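Can a robot arm pick up laundry and wipe down walls yet, or is it too soon?
Home Automation > Chores and Cleaning
Asked by flatfoot_dan, 3 replies

My mother has a one-bedroom apartment in Flunddale and can't bend or reach much anymore. I'm over there every Wednesday to do the picking up, and I would like something that does part of it on the days I'm not there. I don't mean a vacuum. She has one and it works fine. I mean clothes left on the seat, cloths and napkins, and marks up high where she can't get with a rag.

I've read the Lindgren and Jorkulero pages and I can't tell what is a product and what is a promise. Lindgren talks about "whole room care" but the only thing with a price next to it is a floor mop. Jorkulero has a two-finger arm on a wheeled base and says it handles "soft household items." No list of which items.

The high jobs are the ones I would most like to hand off. Small dark specks on a white ceiling, a smudge under a strip of trim, that size of thing.

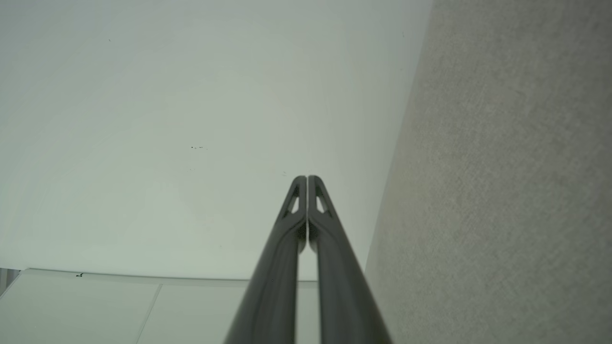
It takes me a minute with a damp cloth and a step stool, but she shouldn't be on a stool at all. So my two questions are whether any machine you can buy now will clean a spot overhead, and whether any of them will pick clothes up and put them in a hamper without somebody standing over it. Budget is $1,806, which is what's left in the account we set up for her apartment. I can set things up on a computer but I can't program.

bench_and_belt

No to the first one. Yes to the second one, with conditions.

I work in a shop in Cloloden where we have 3 arms on the packing line. They move boxes all day and they are good at it. The boxes are stiff, they are all the same size, and they come down the belt facing the same way. We tried one on shop rags for most of August. It would get a rag, then get two rags, then close on nothing and carry the nothing over to the bin. We put it back on boxes.

Cloth is hard because it has no fixed shape. A shirt on a hanger and the same shirt in a heap are two different objects to the software. The newer systems are trained on a lot of examples of heaps and they do much better than ours did, but they are slow. I have seen a demo where one shirt took longer than I would take to clear the whole couch.

Spots overhead are a different problem. The arm has to push with a steady, light force at the end of its reach, and most of the small ones lose strength when they are stretched out. Press too hard and you polish a shiny patch into flat paint. Too light and you smear it. The machine also has to know a speck of dirt from a nail hole. I would buy a long-handled flat mop with a microfiber head and let her try that from the floor, if her shoulders allow it.

For the clothes, what you want to ask the seller about is layers. One dark sock on a bare floor is the easy case and it's the one they show you. Ask about a red shirt bunched up on a gray cushion with a white cloth lying against the hem. The arm has to decide where the shirt ends and the cloth starts, and it has to pinch fabric without pinching the seat cover. 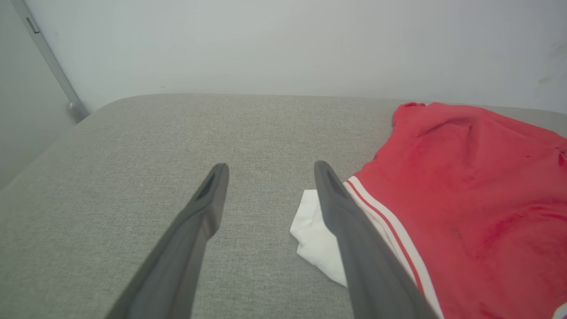 marla_k2 wrote that she agrees about the layers but thinks the price is the bigger obstacle. She looked at the Jorkulero arm for her own place last year and was quoted for the arm and the base separately, with a monthly fee for the software on top. Her view is that $1,806 would not cover the base. She also asked them what happens when it drops something, and they said it sends a message to your phone and waits. If you are across town, the sock stays on the floor until you get there or talk your mother through it.

She did say the arm was quiet and stopped right away when she put her hand in front of it, so she wasn't worried about safety. She just didn't think it was finished. She ended up paying a neighbor's kid to come by for 2 hours a week.

tomato_can

just get a hamper with a wide top and put it next to the couch. my dad is 16 miles from me and thats what we did. also a grabber stick from the hardware store, get the kind with rubber tips, the metal ones slide off of socks. robots are for people with money

flatfoot_dan

Thanks. I'm going to hold off on the arm. The grabber is a good idea and I'll pick one up before I go over. bench_and_belt, do you know if the flat mop heads come in a smaller size? The full-size ones look heavy for her, and the spots I'm talking about are tiny.

bench_and_belt

Look under window washing instead of floor care. They have narrow heads on the same kind of pole and the pole is lighter. Wring it out well before it goes up.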